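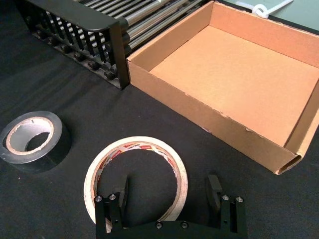
Figure 11.1 Two rolls of tape and an open cardboard box.

Chapter 11
Packaging and What It Costs

Most firms can tell you to the penny what they pay for raw materials. Ask what they pay to put the finished article in a box and you will usually be shown a cupboard. Packaging has a way of turning up in the accounts under stationery, or sundries, or in one memorable case under staff welfare, and this chapter is an attempt to get it out again.

We met Hornley in Chapter 9, where it was busy losing money on lampshades. Its packing bench will keep us company here. Hornley sells through its own website and through a wholesaler, Brinus, and the two kinds of order leave the building in very different clothes. A web customer gets one lampshade in one box, with paper, tape, a label and a printed card thanking them for their support. Brinus gets a pallet and an invoice.

In May, Hornley sent out 309 web orders and bought 331 boxes. The manager put the difference down to stock left on the shelf. The shelf, when somebody looked, held 11. The other half of the gap had gone on boxes made up in the wrong size, boxes trodden on, and a box that now holds the kettle descaler. None of this is scandalous. It is simply what happens to things that are cheap enough to be ignored, and it is why we begin with a distinction that sounds duller than it is.

Direct and indirect packaging costs

A direct packaging cost can be traced to a single order. The box is direct: one order, one box, at least on a good day. An indirect packaging cost is shared between many orders and has to be divided up by some rule. Tape is the classic nuisance. In principle you could measure the length used on every parcel and charge each customer for it, and in principle you could also weigh the ink on the invoice. Firms with any sense choose a rule, such as an equal share for each parcel, and get on with their day.

The rule matters more than it looks. If Hornley shares its tape equally between all parcels, the small orders help to pay for the large ones. If it shares by weight, a lampshade (mostly air) appears to cost almost nothing to seal, and the heavy ceramic bases carry the blame. Neither answer is wrong. They are answers to different questions, and a good deal of bad pricing comes from mixing them up.

Then there is labour, the part everyone forgets. Urkon, a supplier of packing materials, offered Hornley a cheaper box that arrived flat and needed 2 extra folds. The saving per box was real. So was the time spent folding, and so were the remarks of the people doing it – though only the first of these reached the accounts. We return to the Urkon offer in Section 11.3, once we have the tools to decide whether it was a bargain.

Before you read on

Find a parcel you have received lately, or borrow one from a neighbour who trusts you. List everything that was used to pack it. Mark each item D for direct or I for indirect, and put a question mark against any you are unsure of. Keep the list, as you will need it for the Rengifo case at the end of the chapter.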